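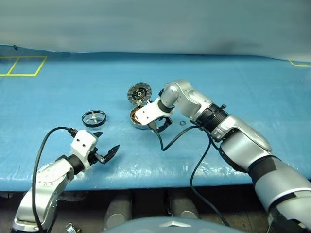

**¿Qué es un quórum de participación?**
El mínimo de electores que tiene que acudir a votar para que el resultado de una consulta sea válido. Si no se alcanza, el resultado decae, gane quien gane.

# Capítulo 7. La consulta local y sus umbrales

Empezamos por lo pequeño. Un municipio, una pregunta, una urna. El capítulo anterior dejó sin tratar los partidos que piden la abstención, y por ahí entramos, porque sin umbral esa estrategia apenas tiene sentido y con umbral lo cambia casi todo.

Caso de partida: Crichton. Censo de 693 electores, quórum fijado en el 30 %. La pregunta, si el pueblo debía separarse de la mancomunidad de Feston. Votaron 335. En contra, 87; el resto a favor, ningún voto nulo ni en blanco. Consulta válida, por tanto. Otra cosa es que fuera vinculante — no lo era — y conviene separar ya los dos términos, que en los examenes se confunden siempre.

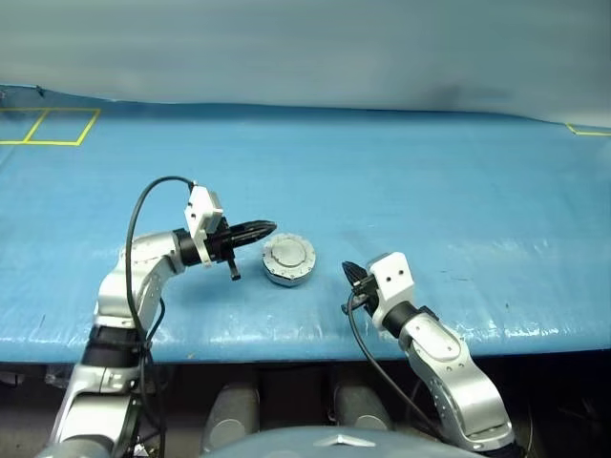
Según Eilidh Rutherford, el umbral premia a quien se queda en casa: el que vota en contra ayuda a validar lo que rechaza, y el que se abstiene suma al bloque del no sin haber argumentado nada. Objeción clásica. La retomamos en 7.3.

Hay respuesta, claro. Sin mínimo, una minoría movilizada decide por todos, y más en asuntos que al grueso del censo le resultan lejanos. El reglamento de Isto, por ejemplo, suprimió el quórum en February — febrero, en la versión que manejamos — y exigió a cambio una mayoría reforzada.

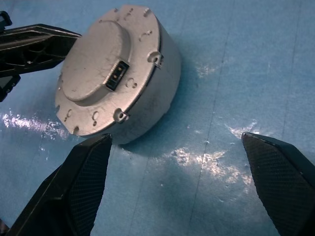
Para Ishbel Ritchie ese cambio solo traslada el problema, ya que la mayoría reforzada protege lo que ya existe, sea bueno o malo, y quien redacta la pregunta sabe de sobra qué opción es la que parte con ventaja.

De ahí la importancia del enunciado. «¿Desea mantener…?» y «¿Desea abandonar…?» no reparten igual la carga. Tampoco las consultas con tres opciones, donde puede no haber mayoría de nada. 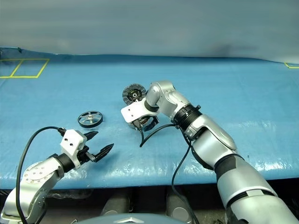
Queda el calendario. Una consulta que coincide con elecciones municipales llega al umbral casi sola; convocada aparte, depende de la campaña. Quién elige la fecha importa, pues, tanto como quién elige la pregunta. En Crichton la eligió el pleno, por mayoría simple y sin informe previo.

Términos que hay que llevar sabidos al apartado 7.1:

- quórum de participación
- quórum de aprobación (se calcula sobre el censo, ojo, y no sobre los votos emitidos)
- mayoría reforzada
- carácter consultivo / vinculante

Para practicar: calcúlese la participacion de Crichton y dígase si la consulta habría superado un quórum de aprobación del 30 %. Solución al final del capítulo.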